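Bench Notes: The Gripper Question, Continued

Readers of the March issue will remember that we had settled the gripper question for good. We have now reopened it. The Sornodus fingers, which won our hearts by picking up everything we put in front of them, were asked to pick up a network plug, and they treated it like a grape on a wet plate.

So the Citis set went back on for a second hearing. Same arms, same Bilgin controller, same cable, 200 tries for each pair of fingers, spread over 4 long afternoons. The Citis fingers are slower to close and make a small noise of disapproval when they do, but they hold a plug level, and level is most of the battle. A port is a fussy little hole. It has one opinion about angle and will not discuss it.

The wrist cameras are a separate argument. Tilt them down far enough to see the fingertips and they lose the port. Tilt them up and they get a fine view of the port and no idea what the hand is doing, a condition familiar from committee work. We tried two angles and have settled, grumbling, on the lower one.
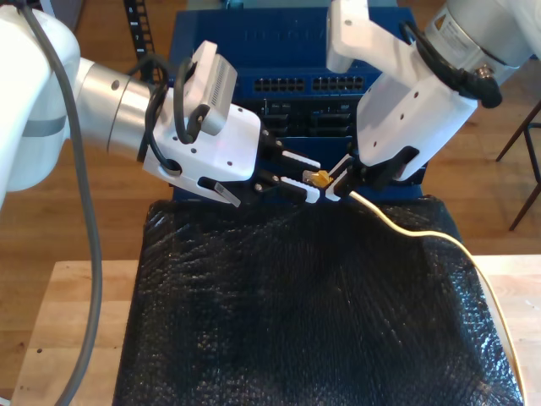
The handover from one arm to the other is still where most of our patience goes. Both grippers need to agree on where the plug is, and the Bilgin lets them disagree for a good two seconds before it steps in. There is a setting for this, described in the manual in a sentence we have all read several times – each of us has come away with a different meaning.

Next month the Zorkatow fingers go on. They are softer, cost more, and arrived with the wrong screws.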